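Why does bread have holes?
By Anatole Guillot
December
Print this page | E-mail this page

Cut a slice of bread and look at it closely. It is full of little holes. Who made them? The answer is very small and it is alive. Its name is yeast.

Yeast is a kind of fungus, so it is a cousin of the mushrooms. One yeast cell is so small that you need a microscope to see it. In the shop, yeast looks like a soft beige block or like dry grains in a packet.

When the baker mixes flour, water, salt and yeast, the yeast wakes up and begins to eat. It likes the sugars which come from the flour. While it eats, it makes a gas called carbon dioxide. This is the same gas that makes the bubbles in lemonade.

The gas wants to escape, but it cannot. The dough is stretchy, like the skin of a balloon, thanks to a thing called gluten. So the bubbles stay inside and the dough grows. In a warm kitchen you can leave it for 60 minutes and it becomes much bigger.
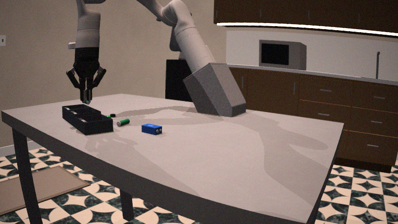 Then the dough goes in the oven. First the bubbles grow even more with the heat. After this the yeast dies and the dough becomes firm around the bubbles. The gas goes away, and the holes stay.

Try it at home! Put a spoon of dry yeast and a spoon of sugar in a glass of warm water. Wait 5 minutes, then look at the top. Do you see the foam?

Related pages
Why is the sea salty?
How cheese is made in Plovov
What do mushrooms eat?
The old mill of Skasar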